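I'd been meaning to talk to Calum Rutherford for ages, ever since a reader wrote in asking who decides whether a two-armed robot is allowed near a dinner table. Calum writes the house rules for the robots at Kendach, and he's the sort of person who starts answering before you've sat down.

"People think it's all big red buttons," he told me. "You do need the button. Most of my day goes on much duller stuff, though, like what the arms should be doing when they're doing nothing."

That turned out to be a whole chapter. His rulebook, known in the office as Lamont, has 136 rules in it, and he's fond of rule 40: an idle gripper stays open and empty. I asked if he ever got pushback on that one. "Constantly! The programmers want to leave it holding the last thing, to save time on the next job. I say no, put the cup down first."

Every rule gets tried in simulation before it goes near a real kitchen, and he's strict about that too. The rooms have to be a bit awkward - hard floors, chairs left at odd angles, things close to the edge of a table. "If you only test in a tidy room you've tested nothing. My nan's kitchen was fitted in 1961 and you couldn't open the oven with a chair out. That's my standard."

I wondered about doors. He groaned (he has had long arguments about doors). The current draft says a robot treats a closed one as closed for good unless a person has told it otherwise. Oretti, the firm they share test results with, wanted something looser, and they're still talking.

And the written bit? He wants it in plain words, short enough to read over a cup of tea. "If the person who lives there can't follow the rule, I send it back."
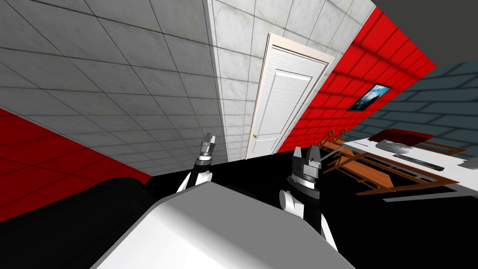

He'd like the next version out in November, with fewer rules in it, and he's already crossed out two of the door ones.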